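Puridora: one policy for two hands, from mixed teleoperation data
Speaker notes, 10 March 2022

Slide 1. Title
Say hello, thank the organizers. Mention that the talk runs 14 minutes and questions are at the end. Project name is Puridora. The arm controller we built on is called Kotian, and I will use both names, so define them now.

Slide 2. The question
Most two-hand policies are trained on clean demonstrations: bare table, plain background, same few objects in the same spots. They do well in that setting and fall off when the room changes. We asked how much of the drop comes from the room and how much comes from the way the two hands share the work.
Our guess going in was the room. The data says it was mostly the hands. Say this early, people like to know where the talk is going.

Slide 3. Setup
Two arms, two humanoid hands, one table. Tape on the tabletop marks off the regions. The plate sits between the hands. Ball on the left, tape roll on the right for this layout. 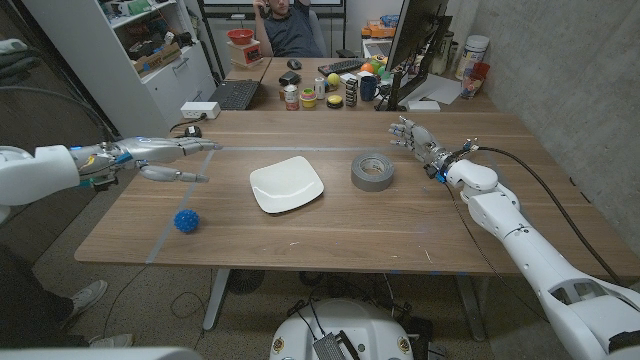 Slide 4. Collecting the data
Operators drive both hands at once. We kept 2,976 episodes after filtering. An episode was dropped if the log had a gap, or if the operator called it off. We did not drop episodes for being slow or clumsy. Expect a question on this. The short reply is that removing them made recovery worse in our February pilot.
Each episode has the head view, two wrist views, joint positions for both arms and both hands, and a one-line instruction. Instructions were written before the episode, never after.

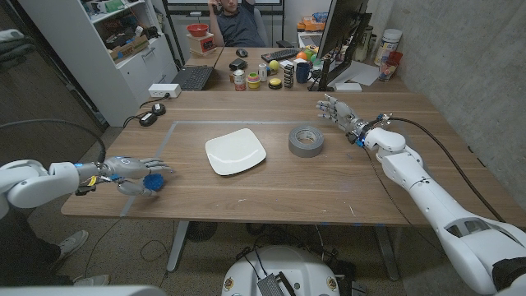

Slide 5. Idle hand labels
The main change in our method is a label for each hand at each time step: working, waiting, or supporting. In the older version the policy saw both hands as one long vector and had to work out for itself which side mattered. Take a moment where the left hand has the blue spiky ball and the right hand is open above the table. Left is working, right is waiting. The old policy would often copy a bit of the left motion into the right hand, and the waiting hand drifted. With the labels, the loss on a waiting hand is turned down and a small penalty for moving is added.
Labels come from a small classifier. We hand-labeled 200 episodes to train it and held out part of that set for checking. Do not read the table on this slide out loud. Point to the "supporting" row and say it is the weakest of the three.

Slide 6. Wrist views
We tested with head view only, wrist views only, and all three. Head view alone is fine for reaching. It is poor once the fingers close, when the hand covers the object. The wrist cameras help there, and they also catch the other hand at work, which the head view can miss. 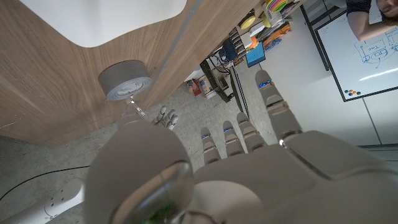 Wrist view with the other hand holding the tape roll.

The wrist views carry a lot of background too: floor, shelves, people. We tried masking it out. Masking helped a little on the home table and hurt on the second table, at the Hostirine lab. We left it off for every result that follows.

Slide 7. Results
We ran 823 evaluation trials, split between the home table and Hostirine. Same checkpoint at both sites, no tuning in between. Order of trials was shuffled and the person scoring was not told which version was running.
Go through the plot from left to right. Baseline first, then labels only, then labels plus wrist views. The step from baseline to labels is the larger one at both sites. Wrist views add more on round objects than on flat ones.
If someone asks about the error bars, they are over seeds and not over trials.

Slide 8. Where it fails
Three kinds of failure. First, handovers where both hands should be marked as working and the classifier marks one as waiting. The receiving hand then closes late. Second, objects near the table edge. The wrist view fills up with whatever is beside or under the table, and the policy has seen few training episodes that start there.

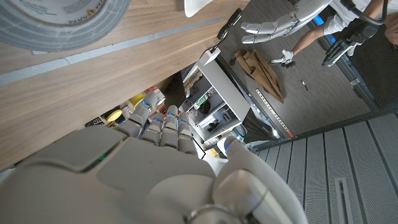
Third, long instructions. Anything with two steps in it gets the first step done and then stalls, with both hands going to waiting. We think the labels make this worse. There is no state in the label set for "done with this part, next part coming," and adding one is on the list.

Slide 9. What did not help
Keep this short. Larger image size, no effect. Longer action chunks, smoother motion and lower success. Mirroring left and right to double the data looked like an easy win, but the two hands do not do the same jobs in our episodes, and the mirrored set confused the classifier.

Slide 10. Next
Add the fourth label. Collect edge-of-table episodes. Repeat the evaluation at a third site, Zenico, with their table and their objects. Code for the labeling tool is ready to share, the episodes need one more pass first.
Leave slide 7 up during questions. Backup slides start at 11: classifier confusion matrix, loss weights, per-object results.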